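4. Loading the cup rack

Right, you've got the rack out of its box and the feet pushed on (section 3, if you skipped it, and I know some of you do!). Now for the bit I like best.

1. Stand the rack in the middle of the table with plenty of elbow room on both sides. I used to shove mine against the wall at Plurnmont and I was forever knocking my knuckles.

2. Put your tray to one side of the rack. Any flat tray will do, I'm not fussy.

3. Rinse the cups and give each one a good shake over the sink before it goes anywhere near the wire.

4. Start with the lowest places and work up. If you fill the top first the whole thing gets tippy, especially with the heavier Dufour mugs.

Note: the most I'd hang on one arm of the rack is 500 g. My big soup mug is over that, so it lives in the cupboard.

5. Lower each cup on gently and let go once it has settled - no dropping! 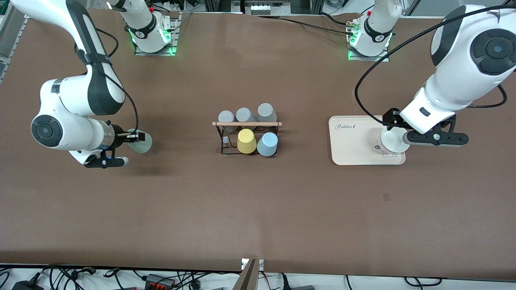 6. When you're unloading, go the other way, top ones first, and set them on the tray the right way up, ready for pouring.

Caution: don't put the rack in the oven to dry it off. The coating is only good to 80 degrees and it smells dreadful after that (ask me how I know).

7. Wipe the wire down with a soft cloth now and then. Spare feet are part 19 on the Rirkamine list.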